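Product Photography for Small Sellers: What Our Lighting Project Taught Us

Project report, Commercial Photography II
Leonie Auer and Aminu Ojo
Course instructor: Folasade Idahosa

How the project got started

When we first sat down to choose a topic, Aminu wanted to do food and I wanted to do shoes, and we went back and forth on it for most of a week before Ms. Idahosa told us (kindly, but you could tell she meant it) that we had until Monday to pick something. What settled it was a conversation I had with Loredana Marras, who runs a small ceramics shop in Lurkcombe called Stumolum. She sells mugs, bowls and little lidded jars, partly over the counter and partly through her own website, and she had been taking all of her own pictures on the windowsill behind the register. She said the pictures were fine in June and terrible in December, and that customers had started sending things back with notes saying the glaze was a different color than they expected.

That gave us a real question to work on. Could two students with borrowed lights come up with a setup that a shop owner could keep using by herself after we left, and would the colors come out the same every time? We decided early on that we would leave styling out of it. There are plenty of lovely books on props and backdrops and we enjoyed looking through them, but our report is about light and color only.

What we read beforehand

We spent the first two weeks reading and taking notes. Most of the guides we found agree that shiny objects are lit by what surrounds them, so the job is mainly to build nice surroundings for the glaze to reflect. A bare bulb shows up on a mug as a hard white dot. A large sheet of diffusion material shows up as a soft, wide highlight that follows the curve of the pot, and the eye reads that as shape. I had heard this in class before, but I don't think I really understood it until I had spent an afternoon chasing a white dot around a teapot lid.

The second thing we read a lot about was white balance. If a room has daylight from one side and a warm lamp on the other, no single camera setting will make both sides look right. The advice everywhere was to block out one of them. We chose to block out the daylight, which sounded easy and took us a whole evening with blackout cloth and clothespins.

The setup

We worked in the back room at Stumolum, after closing, usually starting at 6:30 in the evening. The equipment was as follows.

One camera body from the school cage, with a 50 mm lens.
Two continuous LED panels, both set to daylight.
Two diffusion frames that Aminu built out of wooden strips and shower curtain.
A gray card, which we photographed at the start of every batch.
A tripod with tape marks on the floor for each leg.

The tape marks deserve a word of their own. For the first session we didn't have any, and when we compared those pictures later the mugs were all slightly different sizes and the horizon line behind them wandered up and down like a boat. With the tape down, anyone could put the tripod back where it belonged, and Loredana did it herself from the third session on. 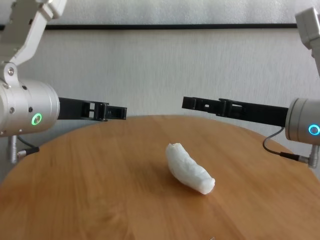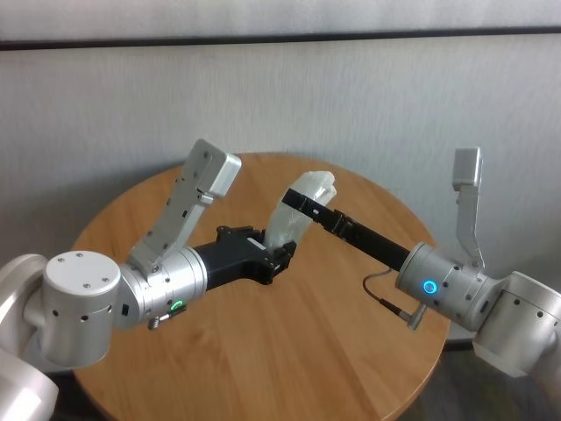

How we tested it

Our first idea was to photograph everything in the shop, and we were quickly talked out of it. Ese Onuoha, who was in the same course last year and was generous with her advice, suggested we choose a small set and repeat it. So we picked 20 pieces, from a nearly black jar to a very pale celadon bowl, and photographed the same set at every session. Over the whole project that came to 663 exposures including the mistakes, and there were a good many mistakes.

For each piece we compared the finished picture with the real object under the shop's own display lamp. Loredana did the judging and we kept quiet, which was harder for Aminu than for me. She marked every picture as "right," "close," or "I would get this one back in the mail." We liked that last category so much that we kept it in our tables.

Results

The dark pieces were good from the start. The blues and greens were mostly close in the first session and mostly right by the fourth, once we had the gray card habit and had stopped letting the hallway light leak in under the door. The celadon bowl was our problem child. It picked up a pinkish cast that we blamed on the camera, then on the panels, and finally traced to the red brick wall on the far side of the room, which was bouncing color back onto the glaze. We hung a white bedsheet over the bricks and the pink went away. I'm a little embarrassed by how long that took us!

We also tried a folding light tent made by Okeke, lent to us by the school. It gave very even light and it was quick to put up, but the highlights were so soft that the bowls looked flat, and Loredana felt they had lost their weight. For matte work I think it would be lovely.

Costs

Without the camera, buying everything new would have come to just under 700 dollars, nearly all of it for the two panels. The homemade diffusion frames cost almost nothing and have held up well, apart from one corner that Aminu had to glue again.

What we would change

We would start with the room. Next time I would turn off every lamp, take one picture, and look for stray light before unpacking anything else. We would also write down the camera settings on paper as well as trusting the files, because we lost one evening's notes when the laptop updated itself.

Loredana has asked us to come back in August to photograph her new line of serving plates - flat, glossy, and wide, so every reflection in the room will be in them. Aminu has already started on a bigger frame.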